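Laundry corner at Sostesstead: small things in use

This page collects my pictures and notes from the laundry corner at Sostesstead, the shared house where I have lived since February. The corner is not a real room. It is the end of a corridor, between the boiler cupboard and the back door, and two households use it, ours and the Gosselin family upstairs. When I came here everything was washed and folded in the kitchen, and one found socks beside the bread. Now the clean cloths have their own route through the house, and I wanted to keep a record of it.

I write mostly about cloths, baskets and folding places, as these are the things I have spent my evenings on. The washing machine itself is old and works well, so I have little to say of it. Please excuse my English where it is stiff. My sister has corrected the worst.

The folding place

For a long time I folded on the bed. This is comfortable for the back at the beginning and very bad after half an hour. A bed is also soft, and on a soft ground a cloth never becomes really flat. The corner which you have pulled straight slides back as soon as you take the other one.

So I began to look for a flat and pale ground to fold on. Pale is important to me. On a dark table I do not see a grey thread or a small stain, and on a patterned cover I see nothing at all. My mother ironed the kitchen towels on a white sheet for the same reason, although she never explained it and I understood it only much later.

The surface should also be bigger than the thing you fold. This sounds simple, but I tried with a tray first, and with a tray you fold half of the towel in the air. A kitchen cloth needs its own size and then a hand's width on every side. For a bath towel I fold it once over my arm before I lay it down. 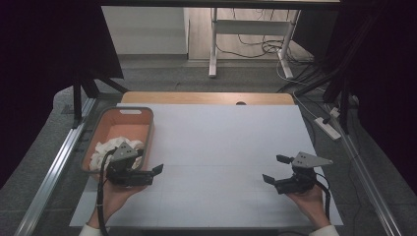

The basket I like to have on the left, with its short side towards me, and I fold on the free place at the right of it. Left-handed people will want it the other way round, and Mrs Gosselin puts hers on a chair, which I find too low. What matters is that the basket stays at the same spot the whole evening. If it wanders, the finished pile wanders also, and at the end there are clean cloths in both.

The crumpled cloth

A cloth which comes out of the basket in a ball must first be opened, and here most people are too quick. They shake it. Shaking is fine outdoors, but in our corridor it brings all the fluff into the air and then down again on the pile. I look for one corner, hold it, and let the cloth hang. Usually the second corner shows itself after a moment. When it does not, I follow the hem with my fingers until I arrive there.

After this the cloth is laid down and smoothed from the middle to the outside. I fold the long side first, then the short side, then once more if it must go in the narrow drawer. White cotton keeps a crease very faithfully, so a wrong fold on Sunday linen can still be seen at the next wash. I have stopped to worry about it with the cleaning cloths -- they go behind a door.

About baskets

We own more baskets than we need. The wicker one from Zilletti was a present and looks beautiful, but it catches on knitted things and I use it only for newspapers now. A plastic basket is wiped out in a moment and does not mind a damp towel. I prefer a straight shape with corners, as it stands well against a wall and the folded pieces can be put back in it upright, like books on a shelf. A round basket always leaves an empty place at the side, and into this empty place the small things fall.

A handle opening is good to have on the short sides. You can then carry the basket in front of you through a narrow door without turning your elbows. Our corridor is narrow enough that I notice this every time.

I do not buy white baskets any more. White cloths in a white basket are easily forgotten, and once I washed an empty-looking basket under the tap with two napkins still in it. A strong colour is better, even when it does not match anything else in the house.

Where the cloths go afterwards

Kitchen cloths are in the second drawer, cleaning cloths behind the door, napkins with the Gosselins, who have the bigger table. Anything with a hole goes in the bag for Nelley, our neighbour, who cuts it for polishing her bicycles. She takes only cotton and gives back the rest with a friendly note.

I would like to add some pages about the shelf and the drying line, when the line is repaired -- it is waiting for a new hook. If you have a good way to fold a fitted sheet, please write to me, as mine still looks like a pudding.

Text and page by Fenna Verbruggen, Sostesstead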